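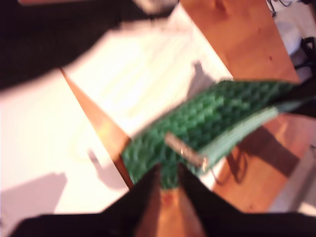
**How long should a hand-knit blanket rest between washings?**

A blanket in regular household use should be washed once at the end of each season, and aired on a flat surface in the months between.

The question reaches this blog more often than any other, and the answer above is the one I have given for several years. It applies to wool and to wool blends. Cotton blankets may be washed more freely, although they take longer to dry and are more likely to stretch under their own weight when lifted from the basin.

Readers are advised to begin with the label on the yarn, where one has been kept. I record the fiber content and the dye lot of each project in a ledger, together with the needle size and the date of the first washing. The ledger now stands at 478 entries. Its usefulness became clear to me in December, when a throw made from Kiddale wool was returned to me for repair and I was able to match the yarn within an afternoon.

## Washing

Fill a basin with cool water and add a small amount of mild wool soap. Lower the blanket into the water and press it down gently with both hands. It should be left to soak for twenty minutes. Wringing and rubbing are to be avoided at all times, as both will felt the surface of the wool, and felting cannot be reversed.

Drain the basin before lifting the blanket. A wet blanket is heavy, and a border worked in a separate piece may pull away from the body if it is made to carry that weight. Support the whole piece from beneath and transfer it to a clean towel. Roll the towel firmly, wait several minutes, and unroll it.

Bright or dark colors should be tested beforehand. Hold a damp white cloth against the wrong side of the work for one minute. If color appears on the cloth, the blanket should be washed alone.

## Drying

Blankets must be dried flat, away from direct sun. I use a mesh rack placed over the bathtub, and I turn the blanket once, on the morning after washing. The edges should be straightened by hand while they are still damp. Pins are seldom required except where the border has begun to curl.

Sunee Sangkhawat, whose patterns for Huttunen will be familiar to many knitters, has written to recommend an electric fan set at its lowest speed. I have adopted the practice in humid weather and have found no fault with it.

## Storage

A clean blanket may be folded loosely and placed in a cotton bag. Plastic is not suitable for long storage. The folds should be changed every 2 months, as a crease left in place over a full summer can remain visible well into the following winter. Cedar blocks are acceptable, provided that the wood does not touch the yarn.

Questions on repair, including dropped stitches and worn corners, will be taken up in the next entry. Readers who have written regarding the Jokach cotton are asked for their patience, as my sample blanket is still on the needles.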